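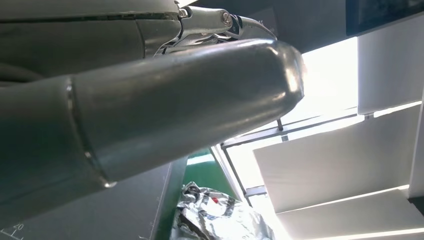
Figure 2. Soft highlights on a gray satin surface.

4.2 Gloss judgments for satin finishes

People are not very consistent when they must say how glossy a satin finish is. In our first survey, the same Jostwood sample was called "almost matte" and "quite shiny" by neighbors at one table. Pakzad has argued that the edge of the highlight matters more for this judgment than its brightness, and our results agree with her. On a curved gray surface such as the one in Figure 2, the highlights along the upper contour and near the rounded tip stay soft, while the underside goes into darker gray tones. Flat test panels do not give this change of tone – the eye has less to compare. We therefore repeated the survey with curved samples from Saltamard and Prena. Of the 200 participants, 47 changed their rating by more than one step. The effect of age was small and is discussed in Section 5.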